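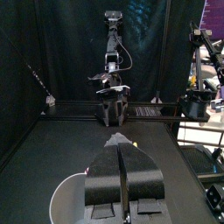 Milagros Usuga wanted to know, in her first email to us, whether she was about to spend her whole year's budget on something her team would be scared to touch. Fair question! We get a version of it most weeks, and I still think it's the best thing a customer can ask before signing anything.

So hello, and welcome to Zundiritz. We help people plan and pay for their first robot bench. I'm the one who writes this page, answers most of the email and makes the spreadsheets, so if you get in touch you'll probably be talking to me. We don't build arms and we don't sell them. We sit on your side of the table while you work out what to buy, what to put off until next year, and what to cross off the list with a thick pen.

How we got started

I used to be in purchasing at Bumard, a parts supplier, and I bought a robot arm there the way you'd buy a copier. I got three quotes, I picked the middle one, I felt very grown up about it. Then it arrived and we had nothing to bolt it to. The table we had in mind wobbled. The power strip was on the wrong wall. The fingers that came with it were the wrong shape for our parts, and the ones we needed were on a separate page of the catalog that I had not read (I read every page now, including the ones about packing foam).

The arm sat in its crate for six weeks while I went back to my boss with one small request after another, and if you've ever done that you'll know how it feels by the fourth one. I started keeping a list of everything I'd missed. A friend at another shop asked for the list, then somebody she knew asked for it, and that list is pretty much how Zundiritz began.

What we do all day

Most of our work is budgets. You tell us the job you want done and what you can spend, and we come back with a plan that has every line in it, down to the boring ones. Table, rail, mounts, cables, spare cables, finger pads, curtain if you're using cameras and your windows are going to give you trouble, lights, a computer that can keep up, and somebody's hours to set it all up. People tend to leave out the hours. Please don't leave out the hours.

We also go and look at the room. I like this part best, because you learn so much from standing where the bench is going to go. Can two people get around it? Will the door open all the way? Where does the next table go if this one works out? I had one customer who planned a beautiful layout on paper and had forgotten a pillar – a whole pillar! – and we found it in the first minute.

Then there's reading quotes, which I know sounds dull, but I love it. Sellers write them in all sorts of ways. One will fold the training into the price and another will list it as an extra on the last page, and if you put those two side by side without untangling them you'll pick the wrong one. We redo them all in the same format so you can compare like with like.

One arm or several?

This comes up a lot. If your job needs one arm to hold while another one works, then you need more than one, and no clever fixture is going to save you. If it doesn't, start with one and leave room on the rail. Empty rail is cheap. Moving a table that's already been bolted down and wired is not, and it'll eat a good part of a week that you were hoping to spend on something else.

I'd also keep back some money for wear. Finger pads and cables are the things I see reordered most, and it's so much nicer when there's already a line for them.

How we charge

A first plan costs $790, flat. You get a call, a written budget and 3 rounds of changes, and you can take that plan to any seller you like. We don't take commission from anyone, so I have no reason to steer you to the pricier arm. If you want us there for delivery and setup, that's priced by the day and I'll tell you the number before you agree to it.

We have a lighter service called Taipe, which is for schools and small workshops. It's our budget sheet with my notes in it, plus an hour on the phone when you get stuck. And Lernholm is our planning room, with a big table and a lot of tape for marking out floor plans at full size. Come and use it! It's surprisingly fun to walk around a bench that doesn't exist yet.

Good times to call

October is our busiest month, when next year's budgets are due and everyone remembers they wanted a robot. If you can get to us earlier in the year, do, and you'll get longer answers from me. Have a rough idea of your job, your room and your top number. Photos of the room are great, even messy ones.

And Milagros? She went ahead, with a smaller first order than she'd planned and some of the money saved for training her team. She still emails me questions, and I still like getting them.

This page was last updated on 20 January 2018.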